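**Equipment money, part two**

So I promised you all a real number this time, and I have one, sort of! The plan for next year is a second pair of hand-held grippers for the Miranda room, plus spares, and we have until February to get the request in. My first draft had the grippers on one line and nothing else (rookie move, I know). Then I sat down with the Trokuren quote and found fingertip pads, marker cubes and cables all priced separately. I've now set aside $300 for pads alone, and another $1,000 for power and cabling, which I'd been treating as pocket change for way too long. 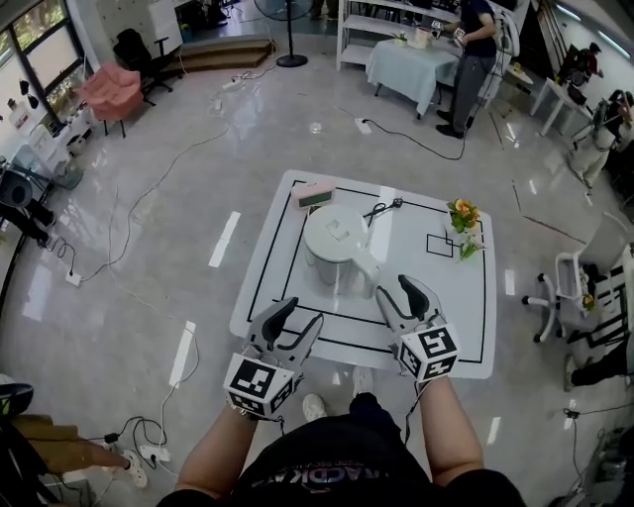

Hagos Gebru wrote back that I was still shopping in the wrong order, and that tables and outlets should be settled before anyone signs for more grippers. He'd also hold off on the Cendon service plan until we know how many hours a day each pair gets used. Fair point, and it's going in the draft!

I've asked for a quote on 2 more tables, and Kerodton says delivery takes 14 weeks, so that order has to go out first. If your group has a kettle, a pair of scissors or any other tabletop stuff to pass along, drop it by my desk before noon and I'll take it off the list.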